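4.2 Turnover measurement and the registration threshold

The preceding section set out how the sample was assembled. We turn now to the question on which most of the remaining analysis depends: at what point does a sole proprietor cross the registration threshold, and how closely does the date on which the duty arises match the date on which the proprietor treats it as having arisen? The two dates are often taken to be the same in applied work. In our records they differ in a large share of cases, and the difference is not random.

The sample consists of 168 sole proprietors engaged in small-scale manufacture and repair, with 1,812 monthly turnover entries among them. All entries were taken from the proprietors' own sales ledgers, as kept at the time, and were not adjusted to match later returns. Where a ledger and a return disagreed, both values were kept and the ledger value was used for the main estimates. Hsiao and Sin (working paper) used the return value instead. Their approach has the advantage of completeness but removes by construction the very discrepancy we want to study.

A turnover threshold can be tested on a calendar basis, on a rolling basis, or on both. Under a calendar test the proprietor adds up taxable sales from the start of the year and compares the total with the limit. Under a rolling test the comparison is repeated at the end of each month, using the sales of that month and the eleven before it. The rolling test is harder to carry out by hand and catches a different set of persons. A proprietor whose sales are concentrated in the last quarter of one year and the first quarter of the next may exceed the limit on a rolling basis and remain under it in both calendar years.

We apply the rolling test throughout. Let T(m) be the sum of taxable supplies in month m and the eleven months before it, and let L be the limit. The duty to apply for registration arises in the first month for which T(m) is greater than L. We call this month the trigger month. The month in which the proprietor filed an application, if one was filed, is called the filing month. The lag is the number of months from the first to the second.

Three kinds of entry needed separate treatment. The first is advance payments. A deposit taken on an order is a taxable event in the month of receipt in the system we study, even when the goods are delivered much later. Many ledgers recorded the whole price in the month of delivery. We moved the deposit to the month of receipt wherever a receipt date could be found. The second is the sale of used equipment. Sales of capital assets are left out of the threshold computation, and a proprietor who replaces a machine should not be pushed over the limit by the sale of the old one. The third is supplies made free of charge, mainly samples and replacements under warranty, which were set to zero.

A further difficulty concerns the line between goods and services. Most of the proprietors in the workshop group supply both. A customer may bring in material and pay for labor, or may buy a finished item made from the proprietor's own stock. The distinction has no effect on the threshold when both supplies are made at home, but it matters once customers are located abroad, as the place of supply rules then differ. Flat stock, cut blanks and simple assembled pieces (Figure 3) were classed as goods when the proprietor owned the material at the time of cutting, and as services otherwise. Ownership was read from the purchase invoices. In the few cases with no invoice, the entry was classed as a service and flagged.

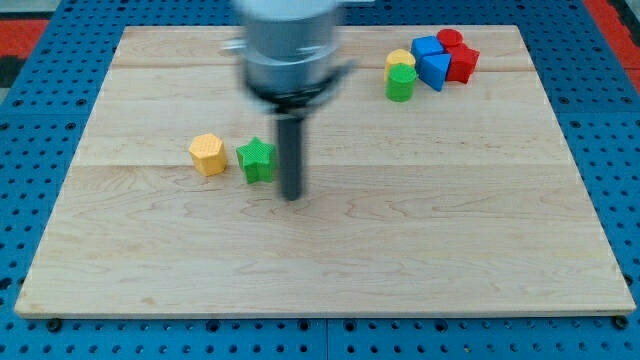
Figure 3. Maple board on a perforated blue platform.

4.3 Treatment of mixed and private receipts

A natural person who trades under his or her own name commonly uses one bank account for business and private purposes. This is lawful in the system under study, and it complicates any measurement based on bank records. We used bank records only as a check on the ledgers. A receipt was matched to a ledger entry if the amounts were equal and the dates fell within the same month. Unmatched receipts were reviewed by two coders working separately, who assigned each one to business income, private income or transfers between own accounts. Disagreements were settled by Sin.

Private income falls outside the scope of the tax and was excluded. The harder case is occasional sales of personal property. A single sale of a private car is not an economic activity. A repeated pattern of buying and reselling cars is one, whatever the seller chooses to call it. Between these two lies a range of conduct for which the statute offers only general language, and the administrative guidance is not much more precise. We adopted a narrow rule. Sales of personal property were counted as taxable supplies only if the item had been acquired less than a year before the sale and the proprietor dealt in items of the same kind. The rule probably understates taxable turnover. The effect on the trigger month was checked by repeating the computation with the acquisition condition dropped, and the median lag did not change.

Rental income was handled in the same manner for all proprietors. The long-term letting of a dwelling to a private individual is exempt without credit and does not enter T(m). The letting of a workshop or a storage room is taxable and does. Several proprietors let part of their premises to another trader and recorded the rent outside the sales ledger, in a notebook or not at all. These amounts were taken from the lease where the lease was available.

Two software packages were in common use among the proprietors, Olance and Zukgate. Both produce a running total of sales, but on different bases. Olance displays the total from the start of the calendar year and resets it in January. Zukgate displays a rolling twelve-month total but includes sales of capital assets unless the user marks them by hand. Neither figure is therefore equal to T(m) as defined above. Entries exported from Olance were summed again on a rolling basis. Entries exported from Zukgate were compared with the fixed asset register, and asset sales were removed. Paper ledgers were keyed in by hand and a second reader checked every page.

4.4 Consequences of late filing

Where the lag exceeds the period allowed for application, the proprietor is treated as if registered from the date on which registration would have taken effect had the application been made on time. Tax is then due on all taxable supplies made from that date until actual registration. The price charged to the customer is generally taken to include the tax, as the proprietor can seldom go back and collect more. The burden thus falls on the margin. For a proprietor with low material costs and mostly private customers, this can take up a substantial part of the year's profit.

Input tax for the same period is in principle deductible, subject to holding proper invoices. In practice the deduction was claimed less often than it could have been. Purchase invoices made out to the proprietor's private address, or to a name without a tax number, were commonly left out of the claim. Whether the administration would have refused them is not something our data can settle. Pan takes the view that the deduction should be available wherever the substance of the purchase can be shown - a reading we find persuasive but do not rely on.

A penalty is computed separately from the tax. It depends on the amount of tax not charged and on whether the proprietor came forward before an audit was opened. For the estimates in Section 5 we use the tax alone. Penalties were recorded in the files of some proprietors and not of others, and we could not establish that the missing cases were cases without a penalty. Interest is excluded for the same reason.

One limitation should be stated before the results. The sample contains only proprietors who kept a ledger of some kind, and those who kept none are likely to have longer lags. The estimates should be read as applying to persons with at least basic records. Demel reports a similar restriction for the retail trade and handles it by weighting. We did not weight, as we had no outside count of proprietors without records on which the weights could be based.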